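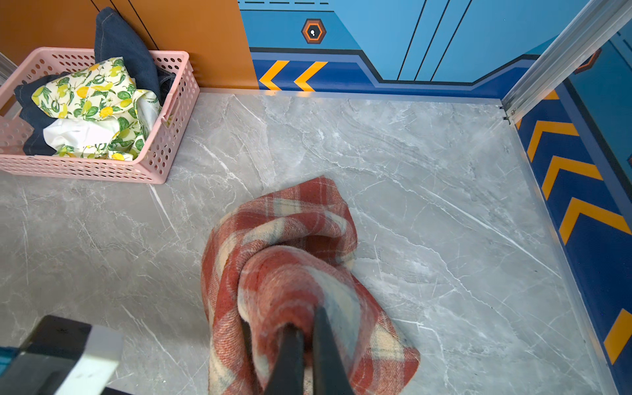 Research update: which cloth first?

Since May our small group works on a question that sounds simple. A robot has to put clothes and blankets from the floor into a basket. Every item must go in, but the order is free. Does it matter which item the robot takes first, and can it learn a good order by itself?

Most methods for picking up cloth look only for the best point to grasp. The arm takes whatever gives the highest score, and then looks again. For one item this is fine. For a full load we saw in our logs that many failures had their cause much earlier. A big, soft item put in first leaves little room, and what comes later hangs over the rim and slides out when the fingers open. A stiff item like a pair of jeans can stand up against the wall of the basket and keep a corner closed for everything else.

Our method is called Lindar. It keeps the usual grasp score and adds a second number, which we call the room score. This is a guess of how much of the basket opening will still be free after the item is released. The guess comes from a small network that sees one picture from the wrist camera before the grasp and one picture of the basket. We trained it on 2,079 recorded grasps, from two arms with the same fingers. Nutard, our older controller, does the motion itself and was not changed.

The plaid blanket is the hard case. It is thick, it has many folds, and the fingers can close on a fold that holds only the top layer. With the old rule the blanket was often taken early, because its folds give such a high grasp score. With the room score the robot prefers to leave it for the end, when the smaller things are already down.

We ran 170 full loads for the test, half with the old rule and half with the new one. All loads had the same set of items, dropped on the floor again by hand before each run. A load counts as complete when nothing touches the floor and nothing hangs more than 5 cm over the rim. The new rule completed clearly more loads, and the difference was biggest when the blanket and the denim were lying close together. When the items were far from each other the two rules were nearly equal, and we should say this openly. The new rule is also slower. The extra look at the basket costs time before every grasp, and we have not yet tried to make it shorter.

One result we did not expect. After the room score was added, the robot began to release denim lower, with the fingers close to the near rim. The release height was never part of the training goal. We think it follows from the choice of the grasp point: when the robot takes the jeans near the waist, the legs go in first and pull the rest down. But this is only our explanation until now, and we have started a separate set of runs where the grasp point is fixed.

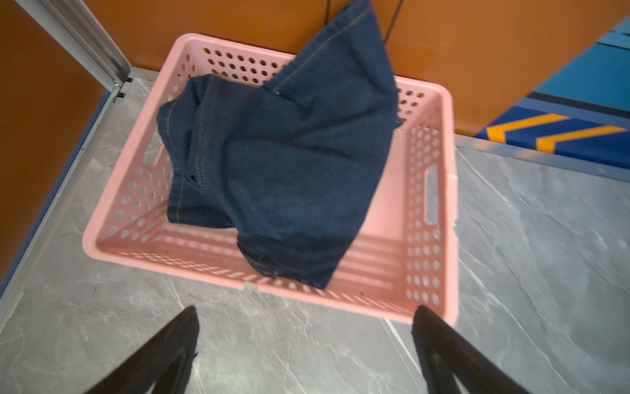
Roel Schouten wrote to us after reading the draft that he is not convinced by the 5 cm limit. In his opinion a trouser leg over the rim is no problem if the basket stays where it is, and it becomes a problem only when the basket is carried. He would like to see the same loads scored again after a short lift. Kristof Lambrechts answered him that the lift test is possible with the Aro arm, but that the basket handle needs another grip and so another controller. They agreed on a smaller test with 20 loads, where the basket is lifted by hand and always at the same speed.

The scoring script and the list of failed loads are on the shared drive, in the folder Cuypers. The failed loads have a short note each - please add yours if you disagree with a label.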